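The Glass Situation at Trorstead

Readers of last month's newsletter will recall our appeal for stemware ahead of the February supper. Thank you, and please stop. We asked for 70 glasses and have been given almost 300, including a full set of Pisholm goblets that hold as much as a flower vase and have already been used as one.

The flutes are the worst offenders. They tip over if you look at them sternly, and the narrow part has never met a sponge that fits.
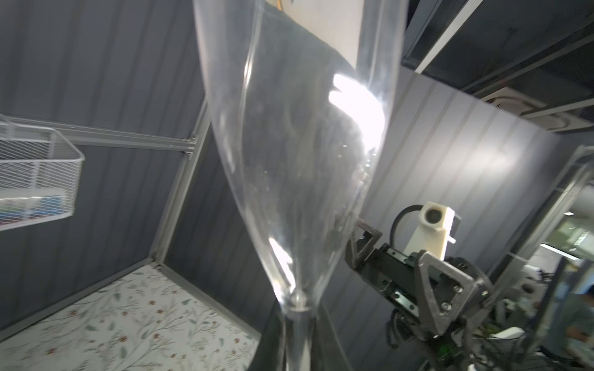 A clear flute, from closer than most of us ever look at one.

For wine glasses we have gone over to hanging. The chrome rack takes them upside down by the foot, and the curly arms at the top lend the whole business a touch of hotel lobby. Tall straight glasses get no such treatment — they stand on the table and wait their turn.

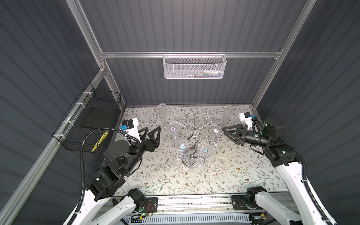
Can I borrow glasses for a party at home?
Any household may take up to 43 at a time, and we will not be checking very hard that they all come back. Sign the sheet by the kitchen door before 5 p.m.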